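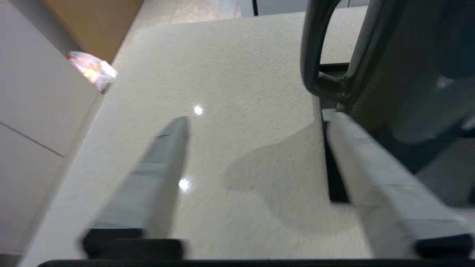

Kamol Ongart
Parts and Restoration, Zemwood

Zemwood Rebuilt Twin Carburetor Set for the Gebru Coupe

I bought my first Gebru with a stumble at low revs that I chased for an entire winter. Plugs, points, coil, fuel pump, the lot. It was the carbs, of course, and the throttle shafts were so worn you could wiggle them with a fingertip. So yes, I have feelings about these things!

This set is what I run on my own car. We start with original bodies, bore them for new shaft bushings, and fit fresh jets, floats, needles and gaskets. Mekdes Gebremichael does the bench setup and she is fussier than I am, so they arrive balanced with the idle screws already close. You'll still want to do a final tune once the engine is warm — every car likes something a little different.

Price is $2725 for the pair, plus a $685 core deposit you get back when your old carbs reach us. Cracked bodies are fine as cores if all the pieces are in the box. Missing lids are not, sorry.

They fit the 2-liter engine with the stock manifold. If yours has the later Nultora manifold you'll need the spacer kit, part 227, sold separately. Linkage is not included, and please reuse your original air cleaner if you have it (the repro ones rub on the hood brace).

Sets are built to order and the next batch ships in April. Not sure which manifold you have? Call the shop Saturday morning and ask for me or Dagim Tefera.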